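Course Handout 9: Planning and Budgeting for a Sidewalk Robot Program

Robotics Operations and Procurement
Instructor: Darcy McAlister
Laboratory supervisor: Shayne Ormsby
Revised 4 Aug 2022

1. Purpose of this handout

Students will prepare a purchase plan for a small program of sidewalk litter-collection robots. The client is the district of Kalluslow, which wishes to know what it must spend before the first machine leaves the depot. The plan is due at the end of September. Read sections 2 through 5 before opening the cost workbook.

The plan covers equipment, simulation, spares, storage and staff time. It does not cover the disposal contract, which the district holds separately.

2. Begin with the task

A common error in past submissions was to choose a machine first and then write a task to suit it. The task statement should come first, in plain terms: what is to be picked up, from what surface, beside what fixed objects, and how far from the charging point. Every line in the budget should be traceable to a sentence in that statement. Lines that cannot be traced will be struck out during review.

The simulated streets supplied with the course, known as the Berar set, are the reference for the task statement. They are viewed from low down, close to the height at which a sensor on a small platform would be carried. 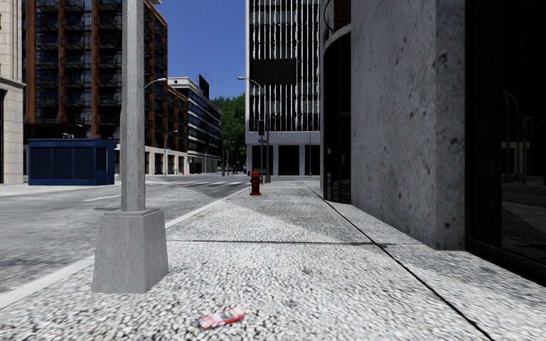 Figure 1. Berar set, simulated street with a crumpled wrapper on the paving, lamp poles and a hydrant.

A single crumpled wrapper lying flat is a modest target, and it governs more of the budget than its size suggests. A gripper intended for bottles and cans may not lift thin packaging from speckled paving. If the plan specifies a suction head, include filters and a second hose under consumables. If it specifies fingers, include replacement pads. State which was chosen and why the other was set aside.

Street furniture also carries a cost. Lamp bases and hydrants near the curb reduce the clear width available for travel, and dark glass at street level can return reflections of lamps and signals. Groups relying on cameras alone must allow hours for testing against reflective storefronts. Groups adding a range sensor should record its price as a separate line and should not fold it into the price of the base platform.

3. Surface condition and wheel selection

The surface survey is frequently left out of first drafts. It should be treated as a paid activity with its own hours.
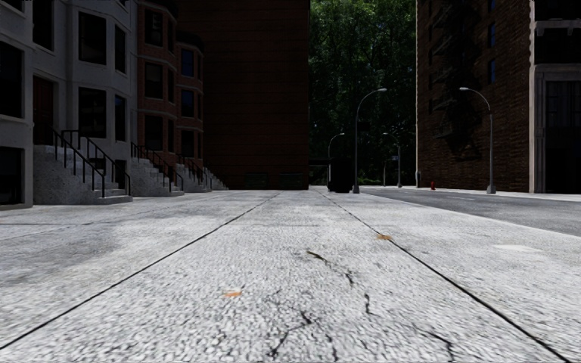 Figure 2. Berar set, cracked central slab with long seams and two fallen leaves; stoops at left.

Cracks, joints and stains affect two separate parts of the plan. The first is mechanical: wheel diameter, suspension and expected wear. The second is perception, as a dark crack or a small leaf may be reported as litter. Each false report costs travel time and battery charge. Estimate the rate from your own simulation runs and enter it on the duty sheet. Do not carry over the rate from another group.

Stone steps coming down to the sidewalk, with metal handrails, require a keep-out distance. The task statement should say whether litter lying against the foot of a staircase is to be collected or left for the manual crew. Either answer is acceptable, but the labor line must agree with it.

4. Preparing the estimate

Use the Vik workbook, version 20, for all figures. Earlier versions omit the storage tab. The workbook expects the following entries:

Base platform, per unit
Gripper or suction head, per unit
Sensors not supplied with the platform
Batteries and chargers
Spare parts for the first year
Simulation and testing hours
Operator training
Depot space and power connection
Reserve

Simulation time is to be entered at up to 200 hours per group. Requests beyond that amount go to Shayne Ormsby in writing before the hours are used.

Quotations must be dated and must state delivery terms. A price taken from a web page is acceptable in the first draft only. Where a supplier offers a lease, enter both the lease and the purchase figures and show the month in which the two totals meet.

The Zultlow plan, on reserve in Room 224, may be consulted as a model of layout. Its sums are out of date. Note that its authors bought all units in a single order and had no funds left for replacement wheels. A staged order, with a review after the first unit has been accepted, is preferred in this course.

5. Acceptance conditions

Simulation results may support a purchase decision but may not serve as acceptance. The plan must name a physical test, the person responsible for signing it, and the share of payment held back until it is signed. Include at least one run over damaged paving and one beside glass.

6. Submission

Submit one workbook and one written statement per group. The statement should not exceed 9 pages, including tables. Questions on the workbook should be addressed to Darcy McAlister, and questions on simulation access to Shayne Ormsby.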